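Arm check before power-on, Fri 16 March

E-stop reachable from my chair - OK, I moved it closer.
Base clamps - OK, both snug.
Gerker supply - OK, but the fan rattles again!
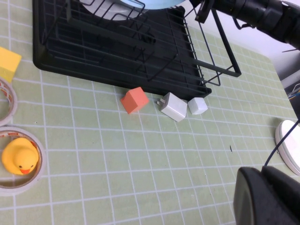 Reach limits still need work. Mateja Yordanov wants the full sweep back, and I'd like that too, but I'm keeping it slow until the soft stops are in. The dish rack is the thing I worry about, with those thin rods sticking up (and a plate in there!), so it gets its own no-go box. The duck can stay in its tape roll.

Cable slack - redo, two more ties.
Gripper screws - recheck in June.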